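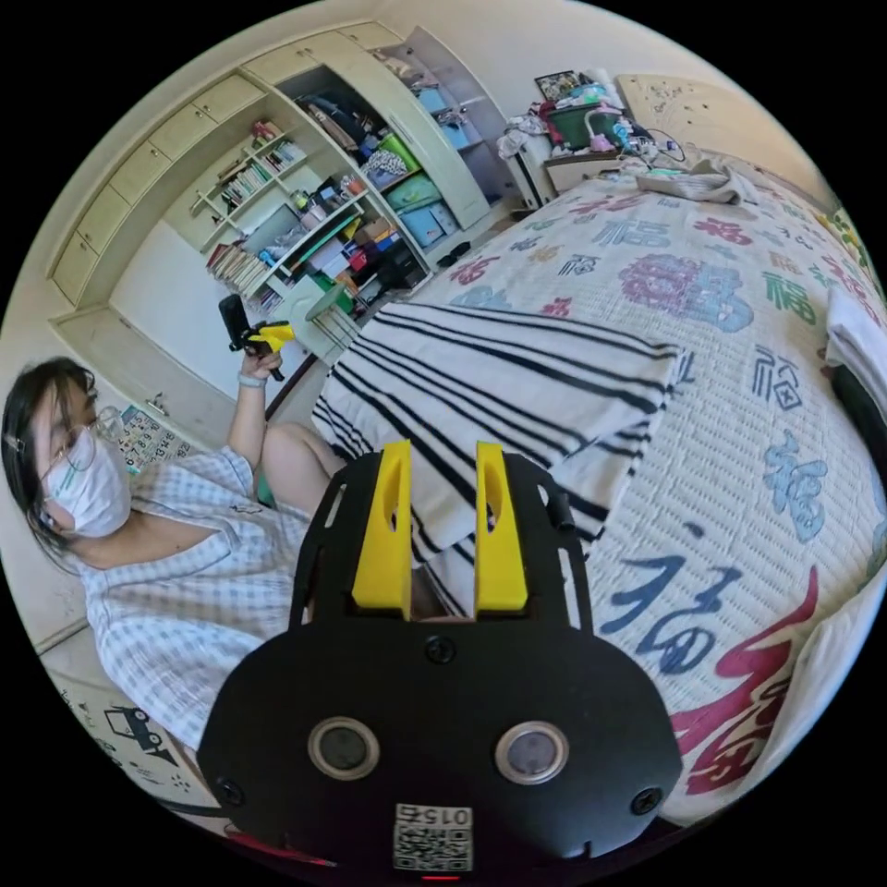 Figure 3. A bed dressed with a white quilted spread, printed with "福" characters in various colours.

4. Making the bed at home

Of all the chores our households in Flandwood talked us through, bed-making was the one they warmed to most, and we were glad to let them take their time over it. A printed spread like the one in Figure 3 has a pattern to line up - and several people told Jacqueline Ferrand that they go by the print when deciding whether the cover lies straight.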